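About Hidomico

Home Services The Chore List About us Contact

Can a machine do it yet?

Hidomico is a small company in Breltport. We test robots and automatic machines on ordinary work, and we write down how it went. Our customers are laundries, repair shops, furniture makers, hotels and sometimes a hospital department. They come to us with the same question in many forms: can a machine do this job for us now, or should we wait?

We are 11 people. Half of us come from engineering and the other half from the jobs themselves. We have a former tailor, two persons from hotel housekeeping, and one who repaired washing machines for a long time before he started to repair robots. This mixture is very important to us. An engineer looks at a folded towel and sees that it is folded. A housekeeper takes it in the hand and says that it must be done again.

How we started

The company began in a rented room behind the Siregar building, with one used arm and a big pile of bed linen. We wanted to know how long the arm would need to put a fitted sheet on a mattress. After the first month we still did not have a good number, so we stayed with the question. The linen is now quite worn but we keep using it, for the reason that new sheets behave differently and the old results could not be compared.

Today we have our own hall on the east side of the harbor. In it are a kitchen, a bathroom with a real drain, a small sewing room, a packing line and a workbench area for the shop-floor tests.

What we test

Our list of tasks is called the Chore List. Until now we have recorded 3,242 trials on it. In 1,596 of them the machine finished the task without a person touching it or the objects. The remaining trials ended with help, with a stop, or with something on the floor. We publish the result of all of them, also the boring ones.

Each task is tried 30 times before we give it a grade. Customers ask us sometimes for a quicker answer and we understand this, but a machine that loads a dishwasher well on Wednesday morning can have great trouble with the same plates in the afternoon, when the sun comes through the kitchen window.

What machines do well at present, in our tests: carrying boxes on a flat floor, vacuuming a room that is tidy already, putting screws into parts that are held in a fixed place, sorting hard objects by size, wiping a table with nothing on it.

What they do with help: loading a dishwasher, folding towels, emptying a dryer, packing mixed orders, putting tools back on the correct hook.

What we can not recommend yet: changing a duvet cover, sewing on a button, tying up a garbage bag that is too full, cleaning behind a toilet, threading an elastic band through a waist.

The problem with thread

If you read the last group again you will notice how much of it has to do with soft things. Cloth, bags, bands and thread change their shape when they are touched, and also a little after. Our tailor says that the left hand does most of the sewing, and that people look always at the right one. We agree with her more every year.

Therefore we follow closely what happens in a field that seems far away from chores. Surgical instruments on robotic arms handle a needle and thread at a very small scale, and many of our customers bring this up in the first meeting. If a machine can close a wound, they ask, why can it not repair a pillowcase? It is a fair question, and the answer takes some time.

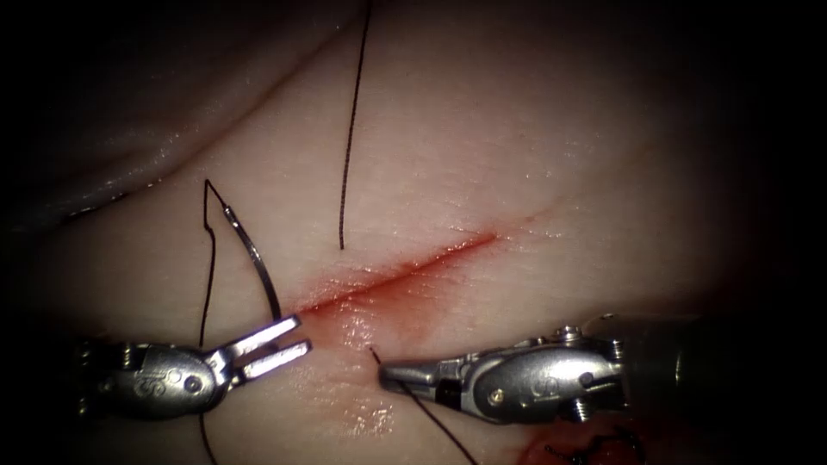

Suturing with two robotic instruments. The curved needle is at the left, and the right instrument grips the thread.

The first thing to know is that surgical robots are normally guided by a surgeon, who sits at a console and decides each movement. The arms make the movement fine and steady. To do the stitching alone is another matter, and researchers are working on it with much care. A customer who has seen arms of this type should not conclude that the machine understands the seam.

The second thing is the space. A needle, its thread and two sets of jaws have to share a very small area, and a loose piece of thread can lie near the place where the next stitch has to go. In our sewing room the space is larger but the difficulty feels familiar. The thread goes behind the gripper, or it lies across the cloth, and the machine has to know which end is which. Most of our button trials stop at this point.

Flendcombe

Flendcombe is our own product, and the only one that we sell. It is a test kit in four drawers, with cloth, thread, buttons, bags, bands and a printed book of tasks. A workshop or a school can use it to try its own machine in the same way as we do. The cloth is cut to the same size each time and washed once before it is packed.

We do not sell robots. We also do not take a commission from companies that sell them. Some have offered it, in a friendly way, and we have said no in a friendly way.

How we work with you

Usually we start with a visit to your place. We watch the work for one full shift and we ask to try it ourselves, which is sometimes embarrassing for us but very useful. Afterwards we build the task in our hall and run the trials. You receive the videos, the numbers, and two pages in plain words that say yes, no, or not yet. "Not yet" comes always with a list of what would need to change – in the machine, or in your shop. Sometimes a better shelf is enough.

Visit us

The hall in Breltport is open for customers and school classes by appointment. Please wear closed shoes and tie back long hair. If you have a chore which is missing from the Chore List, send it to us by the contact form with a short description and, if possible, the object itself. We return all objects except socks.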